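Textbooks > Home Economics > Food Storage
2 comments | 70 shares

Chapter 2
Cold Storage in Small Rooms

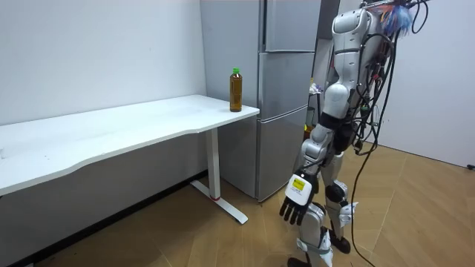

A refrigerator does not make cold. It moves heat from the cabinet to the room, and the room must be able to carry that heat away. In a small room with the door shut, air temperature rises and the compressor runs longer for each cycle.

Noonan's survey of rented rooms in Indthorpe covered 1,532 units over one summer. Run time was longest where the rear coil stood close to a wall – a fault that is simple to correct.

This chapter treats heat load first, then clearance, then door seals. Readers should review the units of energy in Chapter 1 before starting.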